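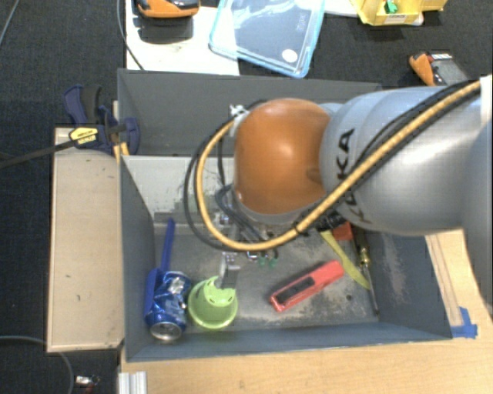
Celda de vaciado de cajón: la avería de octubre

Galería de trabajo del equipo Pekex. Recogemos el fallo de presión que tuvo parada la celda 57 minutos y lo que se cambió después. El resumen es de Thư Dương.

Qué pasó
En el ciclo 152 de la tanda, la pinza perdió fuerza de cierre con una pieza sujeta. La pieza cayó dentro del cajón desde poca altura. El brazo siguió con la trayectoria programada hasta el punto de entrega y abrió los dedos sin llevar nada. El programa dio el ciclo por bueno y lo repitió cuatro veces más, hasta que la operadora pulsó la parada.

Causa
Un racor neumático mal asentado tras el último cambio de tubo. Con la muñeca girada al máximo, el tubo tiraba del racor y había fuga. Con la muñeca recta cerraba bien, y por eso no se vio en la comprobación de la mañana.

Seguridad
No hubo heridos. La puerta de la celda estaba cerrada. Sí consta como incidencia que el sistema no detectó la caída de la pieza.

Cambios
Tubo nuevo, 64 mm más largo, suministrado por Ekia.
Presostato en la línea de la pinza, con parada si baja la presión durante el cierre.
Comprobación de fugas con la muñeca en los dos extremos de giro, antes de cada tanda.
La caída de pieza ya no cuenta como ciclo correcto.

Estado
Después de la reparación se hicieron 238 ciclos sin pérdida de presión. Queda pendiente que Ó Conaill revise la sujeción de la manguera a lo largo del brazo.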